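Moved the newsletter, finally

So if you got two copies of the March letter, sorry! One came from the old place and one came from the new place, and I had both of them switched on for most of an evening without noticing.

I've been sending this thing through Menorix for years and I was mostly happy there. It was plain, it sent the emails, it left me alone. Then last fall they added a feed. You'd log in to write and the first thing on the screen was other people's posts, with little hearts on them, and a box asking me to "say something to your followers." I don't have followers, I have 361 people who like reading about radio dramas. After that came the pop-up that asked readers to download the app before they could finish an issue, and my aunt called me to ask if I'd been hacked.

I looked at Linari first because everyone on the forums loves it. It's pretty! The editor is lovely. But you can't import old issues unless you paste them in one at a time, and I have 111 of them. I did four and went to bed.

Haltitum is uglier and has a settings page that looks like a tax form, but it took my whole archive in one zip file and kept the dates right. The images came over too, except for the very old ones, which now show up twice as big as they should. I'm fixing those as I run into them. If you see a giant radio dial filling your screen, that's why, and please tell me which issue.

The subscriber list was the part I was dreading. Menorix lets you export it (good for them) but the file had 344 addresses in it and I had to go hunting for the rest. They were in a separate list called "app only," which I'd never made. I've added them by hand. If your issue went missing in all this, check your spam folder and then write to me.

Comments are open on the new site. No account needed, just a name. Paid subscriptions are staying off, I don't want the bookkeeping.

Next letter is about sound effects, and it's already too long.

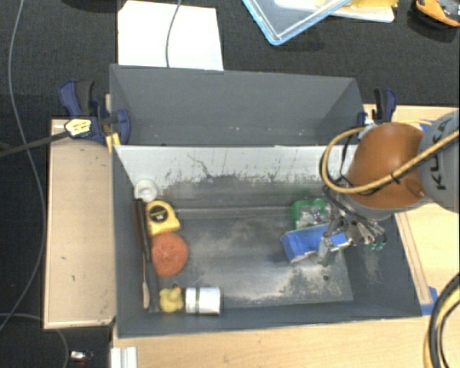 Dee Marchetti
Writer and editor, The Late Dial

I write a monthly letter about old radio dramas and post here in between, usually about whatever I've been fiddling with online. Replies to the newsletter come straight to my inbox.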